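By Cledwyn Trevor | Tuesday

So the Moschos runs are in! Quick recap: we train one grasping policy on data from both arms, then drop the arm label from the input and see how much it hurts.
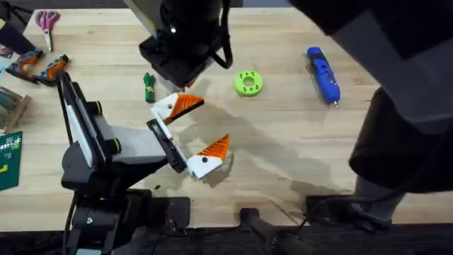

With 400 demos the label barely mattered, and Tiziana is still smug about it. With 20 it mattered a lot (success fell from 8 in ten to 6).
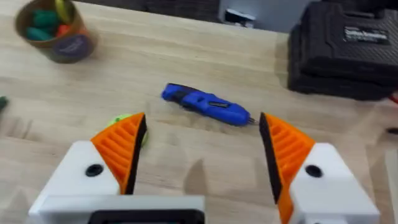 My guess is the wrist view carries most of that information once there's enough data, but I want to blur it and rerun before I say so at Gorkent.

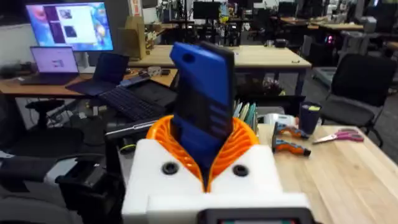 Flat-sided things did better than round ones in both setups, which I didn't expect. Plots go up when I've fixed the axis labels.

We use cookies to remember your settings. Accept | Decline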